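# Paper, paste and moisture: a conversation with Pacita Sison

5 Jan 2021

Pacita Sison hangs wallpaper in Flesbridge and the towns along the river. Her firm, Dalisay, takes on mostly older houses, where the walls are plaster and few of the corners are square. We spoke by phone while she was preparing an estimate for a stairwell. She had no interest in discussing color. She wanted to talk about water.

"Paper is a sheet of fiber that changes size when it gets wet," she said. "Paste is mostly water. So the first thing you do to your material is make it the wrong size, and you have to know how wrong before you cut."

The term in the trade is expansion. A traditional paper widens once the paste soaks in, and it keeps widening until the fibers have taken up what they can. If it goes on the wall too early, it finishes growing there, and the surplus shows as blisters or a ridge along the seam. Sison writes the time each strip was pasted on its back in pencil. Non-woven papers hardly move and can go straight onto a pasted wall, but she still tests an offcut from every order.

Her paste for traditional papers is Kendach, a wheat-based powder mixed with cold water. She mixes it thicker than the packet suggests and thins it after it has stood. On the job in Flesbridge she let each strip rest, folded paste side in, for 18 minutes. The packet gave a shorter time. "The packet doesn't know what the air is doing," she said.

She measures the air. A hygrometer goes into the room the day before she starts, placed at chest height on an inside wall, and she takes a second reading near the coldest outside wall. The Flesbridge room read 64 percent at the inside wall and higher at the other. She ran a dehumidifier overnight and took both readings again before opening the paste.

"People think condensation is a bathroom problem. It's a surface temperature problem. Any surface colder than the dew point of the air next to it will collect water, and it doesn't matter what room it's in."

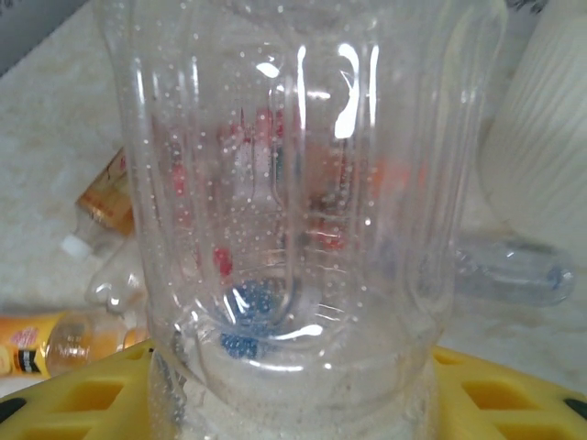

An outside wall behind a wardrobe is her usual case. The furniture keeps room heat off the plaster, the plaster cools, and moisture settles on it and then in the paper. The first sign is often a seam that opens near the baseboard. Customers blame the paste. Sison lifts the edge and looks at the back of the strip. Clean paper with powdery paste suggests the wall was never sized. Gray spotting suggests moisture, and she will not reglue until the wall has been dealt with.

Sizing is the step she sees skipped most often. Bare plaster pulls water out of the paste before it can bond. She uses the same Kendach, thinned well down, brushed on and left overnight. New drywall gets a primer made for wallcoverings. Over old gloss paint she sands, washes, and then primes.

We turned to pattern. Most of her current orders are for large repeats, and she has reservations about some of them. A paper with strong horizontal bands is, in her view, the hardest to hang in an old house. A vertical stripe shows a wall that leans. A band shows a ceiling that drops, and it shows it along the whole length of the room.

"With a scattered floral you can lose half an inch between one corner and the next. With a band you can't lose anything. The eye goes along it like a handrail."

Her method is to ignore the ceiling. She sets a level line on all the walls with a laser, picks one band to sit on it, and lets the error fall at the top, where a plain margin or a molding can absorb it. If the ceiling is out by more than the margin, she tells the customer before ordering. The Sivmont paper she hung most recently had a repeat of 20 inches, so each drop wasted a good length at the foot. She orders three rolls over her calculation on any repeat that size and checks that the batch numbers match before breaking the wrapping.
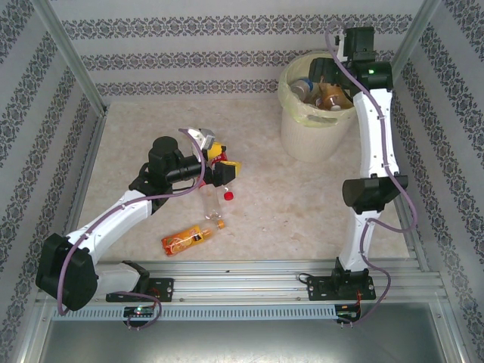 *Banded damask in dark blue-gray on a pale gray-white ground, carried across three walls.*

Inside corners she never wraps with a full width. She cuts the strip to reach just past the corner, hangs it, then plumbs a fresh line on the next wall and overlaps the remaining piece. The small loss of pattern in the corner is preferable to a crease that pulls away in the first heating season - and it will pull, she said, as the two walls move separately.

On drying she is strict. Windows stay shut and the heating stays where it was. A fan or a sudden rise in temperature dries the edges before the middle, and the edges shrink back. Seams are rolled once, lightly, and not at all on embossed papers. Excess paste comes off with a damp sponge and clean water while it is still soft.

I asked what she would inspect in a room papered by somebody else. She listed the seams over radiators, the reveal above each window, and the strip behind the door, where the hanger usually finished and the pattern usually fails to meet. Then she asked me for the height of my own ceilings, and whether I had measured it at both ends.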